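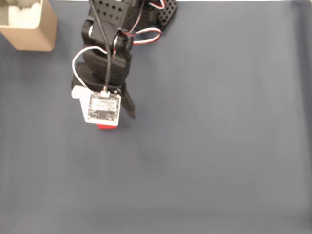 Attachment 1 - board held above the grey mat, black cable in the white connector at the top, Tuesday morning

Ticket: replacement display board, Ukau kiln controller, no readings after swap
Opened by: Elsa Koivisto
Status: open, waiting on parts desk

Hello again, it's me with the kiln! I've put everything I've tried in one place so whoever picks this up doesn't have to ring me and hear it all from the start.

The old board in our Ukau controller gave up in the middle of a biscuit firing, so I ordered a new one through Pratden. It came quickly, I followed the leaflet, and the controller powers up fine. Fan runs, relay clicks when I turn the dial. But the temperature reading sits at three dashes and stays there. No error code, no beep, just dashes.

What I've done so far:

Turned it off at the wall, left it for ten minutes, turned it on again. Same.

Checked the thermocouple with my little meter, warming the tip with a hairdryer, and the number went up nicely, so I don't think it's that. I also swapped it for the spare from the small kiln. Still dashes.

Took the board out and put the old one back, thinking I'd knocked something loose. The old one shows its usual E3 and then goes blank, same as before I ordered anything. So the wiring in the box seems all right, or at least no worse than it was!

Put the new one back in. Dashes.

Went through the setup menu (hold both buttons, wait, let go when it flashes). The leaflet says the sensor type should be K and mine says K. The top limit was set to 600, and we normally go to 1,054 for the earthenware glazes, so I changed that while I was in there. I didn't expect it to help and it didn't.

Pressed the plug at the top in again. It does feel like a snug fit to me, but I've never held another one of these so I've got nothing to compare it with.

Reply from Aino Lehtinen, parts desk

Hi Elsa, thanks for all that, it saves a lot of back and forth. Could you look at the sticker on the underside of the board and tell me the letters after the 700? There are two versions for that controller and the leaflet is the same for both (I know, I've complained about it). The earlier one reads the sensor on a different pair of pins, and three dashes with no error is what I'd expect if you've been sent that one by mistake.

Please don't move any wires yet. If it's the wrong version I'll swap it.

Elsa Koivisto

Right, got the torch out. It says 700-B, and then something underneath that's been half rubbed off. The bag it came in says 700-D though! I've still got the bag, the leaflet and the box, so I can send the lot back if you want them.

One more thing - the glaze firing is meant to go in on Saturday and I've got almost a full shelf of other people's mugs waiting. Ibarra down the road have a Domix controller on theirs and have offered me a slot, but I'd much sooner do it here if there's any chance of a board by then. Should I post the B one back first or wait for the new one to arrive?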